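Packing a Kitchen Box for a Week at the Lake Cabin

We have been renting the same cabin on Punell Lake every July since our youngest was in diapers, and every year I swear I'll write down what worked in the kitchen before I forget it all over again. So this is me finally doing it, with a cup of coffee and the canoe already strapped to the roof!

Start with the knife. Rental cabins have terrible knives, every one of them, and you will be slicing tomatoes and melon all week long. Bring one good chef's knife from home with the blade rolled up in a dish towel and a rubber band at each end. Bring the small sharpener too if you have room (I never think I do, and then I find a corner for it).

Freeze your water bottles flat the night before you leave. They slide down the sides of the cooler, they keep the chicken cold over that long stretch of road past Bratham, and by the second afternoon you have nice cold water to take out on the trail. Pack the cooler backward, with Saturday's supper on top and the end-of-the-week things at the bottom, and try to keep the drinks in a separate one. The kids will open the drinks cooler all day and you don't want the hamburger suffering for it.

Spices go in a weekly pill box. Salt, pepper, garlic powder, chili powder, cinnamon for the French toast, and you still have 2 spots left over. Tape the lids down before you drive, or you'll be vacuuming paprika out of the back seat like I did.

Mix your pancake flour at home in a big zipper bag and write on the bag how much milk and egg it wants. I bake a pan of cornbread ahead as well, 400 degrees for 23 minutes in my oven, and it travels beautifully wrapped in foil. Toasted in a skillet after a morning hike up to the Wadidis overlook, with a little butter and honey... well, that's my favorite breakfast of the whole year.

Sand is the other thing. It gets in the sink, it gets in the dish rack, it gets in the butter. We keep a dishpan of water by the porch steps for feet and an old soft paintbrush hanging on a nail, and a good dusting with that brush takes dry sand off ankles better than any towel.

And bring one bowl you love. Cabin cupboards are full of little cereal bowls and nothing big enough for potato salad, and a wide one will hold peaches on the counter the rest of the time.

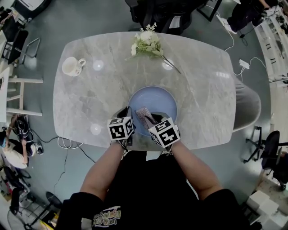
Trinidad Soler wrote in to say that cornstarch works even better than the brush, shaken on from an old parmesan jar and rubbed off by hand, and that a fitted crib sheet makes a fine picnic blanket if you set a cooler or a shoe in each corner. I'm trying both this summer.

On the last night we eat whatever is left, usually eggs and odd vegetables in a skillet, and I wipe out the coolers while everybody is down at the Pacheco dock watching the sun set. Leave the coolers propped open on the drive home so they can air out.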